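Heltthorpe Office Supply
Waste and Recycling > Liners > Small Bin Liners

Lusavus Small Bin Liner, Light Blue
Sold in rolls and in cartons

The Lusavus Small Bin Liner is intended for deskside and under-counter bins in offices, classrooms, waiting rooms and shared study areas. It is supplied in one size, which fits round and square bins of up to 10 liters. The film is translucent, so that cleaning staff can see whether a bin holds paper, cups or general waste before the liner is lifted out.

Liners are supplied flat and folded. Each should be opened fully before it is placed in the bin, with the closed end pushed down to the base and the open end turned over the rim by about the width of a hand. A liner that stands up above the rim tends to fall inward when the first item is dropped in.
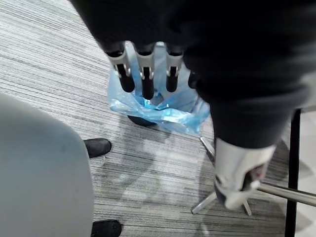 Bins kept on carpet call for some additional care. A full liner should be gathered at the neck and tied while it is still inside the bin, then lifted straight up. It should not be dragged across the floor, as thin film may catch on chair legs and tear. Where drinks are thrown away, Heltthorpe recommends a second liner or the heavier Brotham grade, listed separately.

Product details

Color: light blue, translucent
Finish: glossy
Closure: none; tie at the neck
Bin capacity: up to 10 liters
Liners per roll: 60
Liners per carton: 200, loose folded
Scent: none

Suitable use

The liner is suitable for dry office waste, paper towels, food wrappers and light packaging. It is not suitable for broken glass, garden waste, hot ash or any material that must be handled under a clinical or chemical waste procedure. Customers who are unsure which grade is required are asked to write to Haruna Shibata in Product Information before placing a carton order.

Plastic bags can be dangerous. Liners should be kept away from babies and small children and should not be used in cribs, beds or play areas.

Storage

Rolls and cartons should be kept in a dry cupboard away from direct sunlight and heating pipes. Opened cartons should be closed between uses. Film that has been stored in a cold room may feel stiff and should be allowed to reach room temperature before it is unfolded.

Ordering and delivery

Rolls may be ordered singly. Cartons are dispatched from the Sasaki warehouse within 72 hours of an order being accepted, except for orders received after noon on Friday, which are processed on the next working day. Standing orders can be set up for schools and offices and may be changed at any time before dispatch.

Unopened cartons may be returned in their original packaging. Opened rolls cannot be accepted for return unless faulty. Claims for split seams or short rolls should be sent to Trinidad Henríquez, Customer Accounts, with the order number and the code printed on the inside of the roll core.

Related items
Brotham Heavy Bin Liner
Lusavus Round Deskside Bin
Lusavus Liner Ties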